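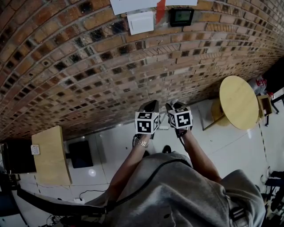
About Ospina Masonry School

Home | Courses | About | Visit | Apply

Ospina teaches bricklaying to adults who want to work with their hands for a living. We run two programs a year, each six months long, and we accept people with no building experience. Most of our students come from other jobs. A few have worked on sites before and want to fill in what they missed.

How the school began

Segundo Betancur started the school after a long run as a site foreman. He kept getting new hires who could lay a straight course but could not set out a corner or read a drawing. He rented a former feed store, bought a used mixer and taught evenings. The daytime program came later, when the evening list got too long to manage.

The feed store is still our main building. The classroom is at the front and the practice hall is behind it. Sand, block and lime are kept in the yard, under a roof that was added after one very wet January.

What we teach

The first weeks are spent on mixing, spreading and keeping a line. Students build short walls, have them checked and take them down the same afternoon. We use a lime mortar for practice work so the bricks can be cleaned and used again.

After that, students move on to corners, piers and openings. Curved work comes near the end. A curve shows up every uneven joint, and students often need several tries before the courses run true. We also teach perforated walls, where gaps are left in the bond to let air and light through. They are slower to build than they look – the spacing has to be worked out on paper first.

Each student finishes with a project of 300 bricks, built alone from a drawing they have not seen before.

Repair work

The Nudik course is for working masons. It covers repointing, matching old mortar and replacing damaged bricks without disturbing the ones around them. Classes meet in the evening, and students may bring in problems from their own jobs.

Fees and tools

There is a 100 dollar deposit, which comes off the course fee. Students need boots, gloves and eye protection. Trowels, levels and line blocks can be borrowed for the whole program – please clean them before they go back on the rack.

Visiting

Visitors are welcome during practice hours. Call the office first so we can tell you which class is in.

6 shares | 2 comments

Contact the office | © Ospina Masonry School | Back to top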